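How to put together a hospital go-bag and med binder for your kid

Posted Monday, December 30, 2019

Typing this between loads of laundry so bear with me. A few parents in the Denatton group asked for the list, and I keep pasting it in pieces, so now it's in one spot. This is for kids who get admitted a lot or might get admitted with no warning. If your child was just diagnosed, do the binder first. The bag can wait a day.

What you need

One 2 inch three-ring binder. Not the 1 inch, you will outgrow it by spring.
Tab dividers, 8 or more
Sheet protectors
A zip pouch with holes punched for the rings
A backpack or small duffel that nobody else in the house gets to borrow
Sharpie

Step 1. The front page

One page. Has to fit on one page. Child's full name, date of birth, weight with the date you weighed them, diagnosis in the exact words the doctor uses, allergies in big letters, your cell, second adult's cell, specialist's name and the after-hours line. Print five copies. One in the front sleeve, one in the bag, one in the glove box, one at school, one for whoever does your pickups.

Ours also says "port, left side" and "hard stick, please call the IV team." Say it on paper so you don't have to say it crying.

Step 2. Med list

Name, dose, what time, what it's for, who prescribed it, date started. When something gets stopped don't delete it. Cross it out and write why. We got asked about an old steroid dose three times last year and I would never of remembered it.

Write liquid doses in mL AND mg. If the pharmacy changes the concentration the mL changes too. Check the label every refill, and call the pharmacist if it doesn't match your sheet.

Step 3. The tabs

Mine go: Labs. Imaging. Clinic notes. Hospital stays. Insurance. School. Therapy. Questions.

Newest on top, always. For labs I only print the ones the team follows. Ask them which. For imaging get the disc before you leave the building, goes in the zip pouch.

Insurance tab: every call gets a line. Date, name of the person, reference number, what they said. We had a bill for $1,151 come off completely because I had the reference number from the first call. Took two more calls but it came off.

Step 4. The bag, kid side

Two pairs of pajamas, button front if there's a port or leads
Underwear and socks, more than you think
Slippers or grippy socks
Lotion and lip balm. Hospital air is dry dry dry
Own pillowcase, a colored one so it doesn't go off with the hospital laundry
Headphones
Toothbrush
Comfort thing. A second copy of the comfort thing if you can find one

Step 5. The bag, your side

Long charging cord, 10 feet. The outlet is never by the chair.
Sweatshirt
Your own meds, a week's worth
Quarters and small bills for parking and vending
Snacks with protein
A pen that works
Deodorant!!

Step 6. Something to do with their hands

Screens run out. Not the battery, the interest. Pack things that work flat on a bed tray and wipe clean. Chunky shapes, magnets, a deck of cards, stickers. Skip anything with glitter or tiny peices. Skip plush on isolation, and ask the nurse first about anything that can't be wiped down. Child life will usually bring things too if you ask at admission, so ask.

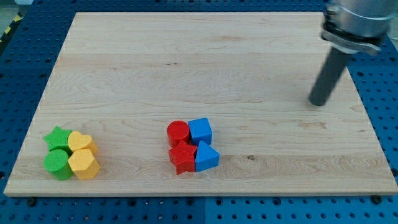

For the one-handed days (IV in the good hand, every time) go bigger and lighter than their age would suggest. My daughter was nine and perfectly happy with toddler stuff for a whole week. Leave your pride in the car.

Step 7. Keep it current

First of the month I check the weight, the med list and whether the pajamas still fit. 10 minutes. Phone reminder. December is when I also swap the insurance pages for the new plan year, and call to make sure the January refills are going to go through. Doing that tommorow.

If you only have half an hour

Front page, med list, charger, pajamas. Go. The rest someone can bring you.

Solène Jacquet made a nicer looking version of the front page with boxes to fill in, it's pinned in the group files. Use hers. If your clinic has its own form use theirs and stick it in the same sleeve.

Will add the school letter when I find it. Dryer's done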